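Minutes, Mostyn ward boundary group, 16th December

Present: Chunhua Fang (chair), Kerstin Brandes, Lihua Tang, Wanting Wan. Apologies: Zhuoran Xue.

**Ward sizes.** Kerstin tabled the draft map. Pilwood would have 3782 electors and Drallov 1725, each with one councillor. Lihua asked how anyone could call that fair. Kerstin said growth in Drallov would close the gap. Wanting noted that the same growth was promised at the last review and wanted to see the forecast itself.

**Term length.** A move to 5-year terms was put forward again. The chair doubted it would save what is claimed. No vote taken.

**Action.** Kerstin to bring the forecast, with its workings, in January.

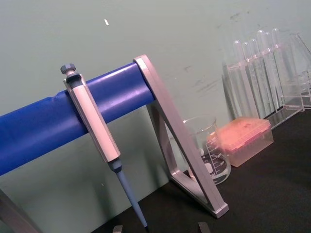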